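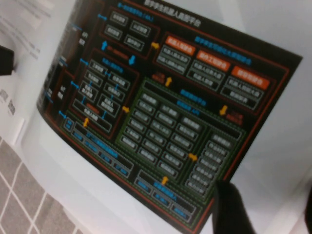
Paper with a plan on it

A block diagram is a lovely thing to hold. On a screen you pinch and drag and lose your place. On a card it's all there at once – boxes in red outline, blue headings, orange labels with their columns tucked underneath – and your eye can wander from one side to the other without a menu getting in the way. I don't read Chinese, so most of the words on the pieces I've been poring over are closed to me, and I still find the layout a pleasure. White lettering on a near-black ground! Cells lined up like pigeonholes! Somebody cared about this.

I caught the habit at a trade fair in Stullum, where I went home with 21 brochures and a sore shoulder. The next Sunday I spread them over the kitchen table and started sorting by colour, then by fold, then by whether I'd want to read them again. Nine made it. My favourites came from the software stands, which surprised me, as I'd expected them to have given up on ink altogether.

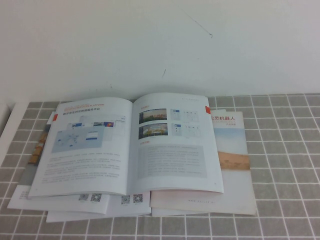 Software people have a hard job on paper. They're selling something with no handle and no lid, so they reach for screenshots, and a good designer will overlap them like snapshots tipped out of an envelope. A spread about a "digital village" service platform does it beautifully, with a map-like view in light blue, a white login window and smaller windows crowding in along the top. The paragraphs sit neatly below, grey and tiny, waiting for the reader with patience (or better glasses).

If you'd like to start a collection, lay things flat early. Cards curl if they're left leaning on a shelf, and a stapled spine never quite forgives a backpack. I keep mine in a Losotar flat file, four shallow drawers, with the dark cards on top where I can get at them. The bottom drawer sticks in November and I've stopped fighting it.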